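The Dilletti Street Job

Azlan Lubis had the keys to a dead woman's house and no idea which one did the front door. Eleven on the ring. Tried them all, then tried them all again. It was the fourth one, you had to lift the handle.

Inside, heat. Mothballs. A fridge humming away to itself, someone should of turned that off weeks ago.

He was being paid 840 dollars to clear the place by the end of the month and he'd already spent half of it on the ute. Kurniawati had rung twice on the drive over. He let it ring. She was the niece, or the niece's cousin, she'd explained it once in a carpark in the rain and he'd nodded the whole way through.

Third call. He picked up.

"You in?"

"I'm in."

"Don't touch the piano."

"There's a piano?"

She hung up.

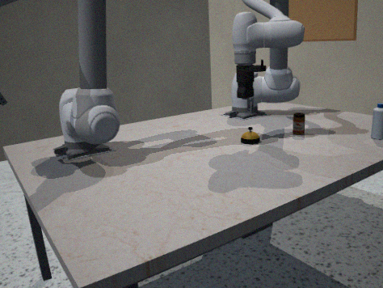 No piano in the lounge. No piano in the sunroom either, just cane chairs and a calendar from Pillai's Hardware, still on May. Somebody had written in the squares, tiny writing, blue biro. Bins. Bins. Dr at 2. Bins. Then on the last line - ask K about the letters.

He took the calendar down. Put it in the keep box. Took it out and read it again.

Upstairs was worse. Wardrobes packed to the doors. Coats, coats, a wedding dress in dry cleaner's plastic, shoes in their boxes with the prices still on. He did the first room fast. Garbage bags, knot, down the stairs, into the ute. Back up. By two his shirt was stuck to him and he'd stopped looking at what he was picking up, which was how he nearly threw out the biscuit tin.

It rattled wrong. Too light for buttons.

Letters. Of course, letters. All of them in the same hand, posted from Trumska, wherever that was. He sat on the edge of the stripped bed and didn't open one. Then he opened one.

Dear Memau, it said, the river is up again and your brother has sold the boat.

That was the whole letter. No name at the bottom. He opened another.

Dear Memau, he has bought the boat back. He paid too much.
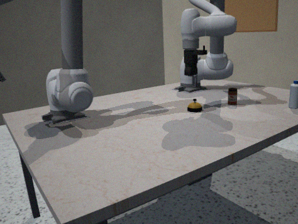

He laughed out loud, in a dead woman's bedroom, and then felt bad and looked at the door.

There were 396 of them. He knew because she'd numbered the envelopes, top right corner, small and neat. The last one was numbered too but never opened. He turned it over. Turned it back. Held it up to the window like a kid with a Christmas card.

His phone went.

"Did you find the piano?" Kurniawati said.

"There's no piano."

Quiet on the line. Traffic behind her, a bus pulling off.

"She always said there was one. She used to tell us she played at night when we'd gone home. Mum said just let her." A breath. "I thought it'd be in the back room."

"Back room's all jam jars."

"Right."

"I found letters but."

More quiet, so long he checked the screen. Then, "From the river?"

"Yeah. From the river."

"I'm coming over," said Kurniawati Manurung. "Don't do anything. Don't move anything. Have you eaten?"

He hadn't. He went down and switched the fridge off at the wall, and the hum stopped, and in the gap where it had been he could hear something else. Thin. Up and down. Somewhere under the floorboards or past the fence, he couldn't tell wich.

He stood in the kitchen with the tin under his arm.

Next door's radio, probaly. He went out the back to check and there was no light on next door, no car, the grass up to the sills.

He waited for her on the front step.

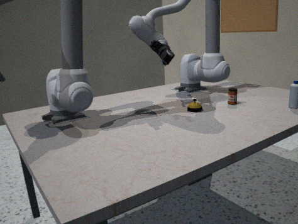

MORE SHORT FICTION

Posted Nov 27, 2025. Part two when I've got it typed up - it's all in a notebook and my handwriting is shocking. Comments are open, be nice.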